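The Water at Geltstead
7/20/26

The woman from the county had told my aunt to run the tap for four minutes before filling the bottle. My aunt ran it for two. She said she wasn't going to pay for water just to watch it go down the drain.

I was staying with her that winter, in the back bedroom over the porch. I had come in February to help her pack up the house, and so far we had packed the dining room and part of the hall closet. She kept taking things out of the boxes at night. I would come down in the morning and find the gravy boat back on the sideboard.

The water had tasted wrong since Christmas. She said it tasted like a coin. I couldn't taste anything, but I had grown up on that water and moved away from it, and I thought maybe that made me a bad judge.

We drove the bottle to Hultach, 2 towns over, where the lab was. It was in a low building behind the feed store. My aunt held the bottle in her lap the whole way with both hands on the cap. When a truck passed us she closed her eyes.

The man at the counter wrote her address on a label and asked if the house was on a well. She said it was her husband's well. He wrote down yes.

While he looked for the right form she leaned over to see through the open door into the back room.
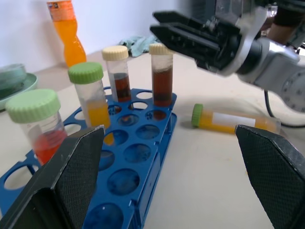 Blue rack and capped tubes, one with yellow liquid in it.

"Is that somebody's water?" she asked.

He said he couldn't talk about other people's samples.

"I wouldn't drink it," she said.

The test cost more than she had planned on. She paid with folded bills from the zipper part of her purse, and he gave her a pink receipt. It would be a week, he said, maybe longer. She asked what we were supposed to drink until then, and he said that was up to her.

On the way home we stopped for bottled water. She chose the cheapest kind and complained about it as far as the bridge. Then she told me that my uncle had dug for that well in three places before he hit anything. The pump had cost almost 900 dollars, back when that was real money. He stood out in the yard in his church shoes and drank from the hose until his shirt was soaked. She had been annoyed about the shoes.

I asked if she wanted to stay in the house.

"I want to know what's in the water," she said.

At home she put the receipt under the sugar bowl. I carried the bottles in from the car and lined them up by the stove. When I came back with the last of them she was at the sink with the tap open, holding a glass up to the window and looking through it at the yard.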